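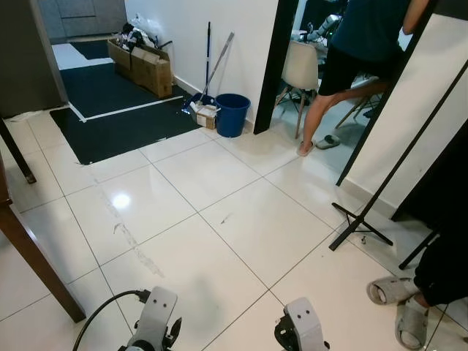 Smudging on glossy white tile, with thin grey grout lines.

Cleaning glazed floor tiles without leaving a film

Grey streaks on a gloss floor are usually residue. Detergent that is not rinsed off dries as a thin film, and the film then holds whatever comes in on shoes. Adding more detergent makes the next film thicker. The method below removes the build-up once and keeps it from returning.

It applies to glazed ceramic and glazed porcelain. Do not use it on marble, limestone, slate or unsealed terracotta.

What you need

Two buckets, one for wash water and one for rinse water
Flat mop with two microfibre pads
Soft broom or a vacuum with the brush head fitted
pH-neutral floor cleaner
Dry cotton or microfibre cloths
Nylon grout brush

Removing old film

Sweep or vacuum first. Grit left on the floor is dragged about under the mop and will dull the glaze over time, particularly in doorways. Work along the tile edges, where it collects against the grout.

Mix the cleaner at the strength given on the bottle for heavy soiling. Use warm water; very hot water dries too fast on the surface and leaves marks of its own. Wet an area no larger than you can reach without stepping on it, leave it for five minutes, then agitate with the pad. Keep it wet throughout.

Lift the dirty solution with a wrung-out pad. Rinse with clean water and a second pad. Change the rinse water as soon as it looks cloudy -- in a kitchen this may be after every few square metres. Dry with a cloth before starting the next area.

Checking the result

Switch off the ceiling light and hold a torch close to the floor, so that the beam runs almost flat across the tiles. Film shows as a grey haze with a visible edge. Overhead light is a poor guide, as the glare hides marks directly beneath it.

If haze remains after two passes, the cause may be cement residue from the original grouting. This needs an acidic remover. Test it in a corner, pre-wet the grout, and never mix it with bleach or use it after bleach without a full rinse.

Grout

Brush along the joint, not across it. Baking soda mixed to a paste with water is enough for most kitchen soiling. Leave ten minutes, brush, rinse. Steam will clean grout but can loosen joints that are already cracked. Reseal cement grout once it is fully dry; epoxy grout needs no sealer.

Routine cleaning

Sweep daily in kitchens and hallways. Damp mop weekly with the cleaner at its weakest listed strength, or plain water if the floor is only dusty. Wash pads at 60 degrees without fabric softener, which coats the fibres and transfers to the tile.

Scuffs from rubber soles come off with a dry melamine sponge used lightly. Test first on high gloss.

In hard water areas, dry the floor after every wash.

Notes by Thanasis Gavalas. Last revised in March.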